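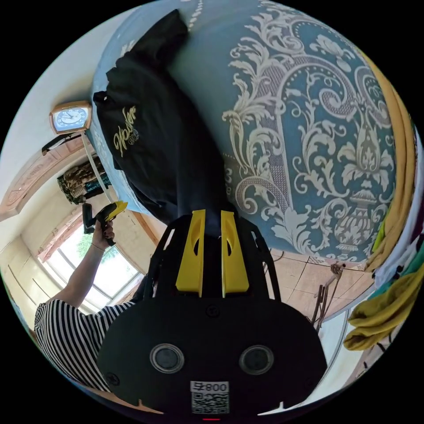
Hülya Ersoy wrote back on the draft of this posting that the first version read as if we wanted a purchasing clerk. We do not want a purchasing clerk, she said, we want a person who can say how many grippers we need in June and be held to it. The text has been changed accordingly.

Equipment Planner, Handheld Gripper Program
Clestau, Household Tasks Group
Full time, fixed term, 2 years, extension possible
Posting closes Sep 19, 2019

Background

Clestau records people doing ordinary household work with handheld grippers: folding, hanging, sorting and putting away clothes, making beds, clearing surfaces. Sessions take place in private homes. The recordings go to our own modeling staff and to one outside partner, Vukero, under a supply agreement that fixes delivery volumes by quarter.

The program owns 34 gripper units. The approved plan calls for 58 in service by the end of June, plus spares. Units are used in pairs, one per hand, so an odd unit in the pool is idle stock until its partner is back from repair. The present planning sheet does not account for this, and correcting it is the first task of the position.

Duties

Maintain the unit register: number, build revision, lens calibration date, finger set, firmware, current location, open faults.

Prepare the quarterly equipment budget, covering grippers, spare fingers, cables, stands, storage media, chargers and transport cases. The budget is submitted to Hülya Ersoy and must separate replacement from growth.

Obtain and compare quotes. Grippers are at present built by Ekinci to our drawings. Pleser supplies molded fingers and has offered to quote for complete units. A second source for housings is wanted but has not been approved.

Write the acceptance procedure for incoming units and carry it out on the first two batches. Jaw travel, finger alignment, trigger return, image quality in both lenses, label legibility. Rejected units go back to the builder with a fault sheet within five working days.

Forecast finger wear. Soft goods are easier on fingers than dishes or hardware, and the mix of tasks changes from month to month. The forecast is to be based on logged hours per task type, with the log kept by the session leads.

Attend field sessions at least twice a month. The planner is expected to use the equipment personally, including on large bedding and dark garments.

Manage the loan pool. Operators sign out a pair, a stand and a case. Late returns are currently followed up by e-mail. Proposals for a better method are welcome.
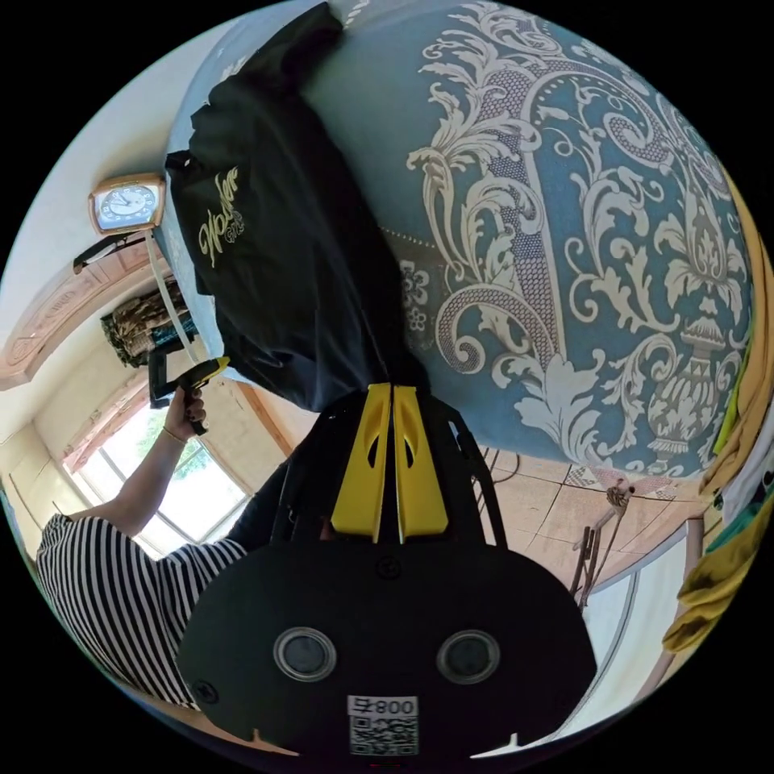 Requirements

Three years or more in equipment planning, production planning, lab management or a comparable job.

Working knowledge of small electromechanical assemblies. You should be able to read an assembly drawing, question a tolerance and change a finger set without assistance.

Confident use of spreadsheets. Experience with an inventory database is an advantage.

Experience with purchase orders in small quantities, where unit price depends heavily on tooling cost and on how the order is split.

Written English good enough for fault sheets and supplier correspondence.

Willingness to travel to session homes, carrying two cases up stairs if necessary.

Not required: a degree in robotics, programming, or previous work with data collection. Session procedure is taught in the first two weeks.

Budget authority

The planner may approve single orders up to $300 without a second signature. Larger orders go to Hülya Ersoy, normally with a reply in two working days. Orders for complete gripper units always need her signature, whatever the amount, and must state whether the units are ordered as pairs.

Conditions

Office days are Monday through Wednesday. Session visits are scheduled in the second half of the week. Overtime is compensated with time off. Travel between homes counts as working time. Work phone and tool kit are provided.

How to apply

Send a résumé and a one-page answer to the following planning problem. No cover letter.

You hold 34 units, all paired. Delivery from the builder takes nine weeks from order. One unit in ten is out for repair at any time, and a repair takes three weeks. State when you would order to reach 58 units in service, in how many batches, and how many spares you would add. List your assumptions. Assume that units from different build revisions may not be paired.

Shortlisted applicants will be invited to a two-hour visit, made up of an interview, a walk through the register and a short practical with a gripper pair. Travel costs are refunded against receipts.

Questions on the content of the job go to Hülya Ersoy. Questions on contract terms go to the Clestau personnel office. Supplier inquiries in response to this posting will not be answered.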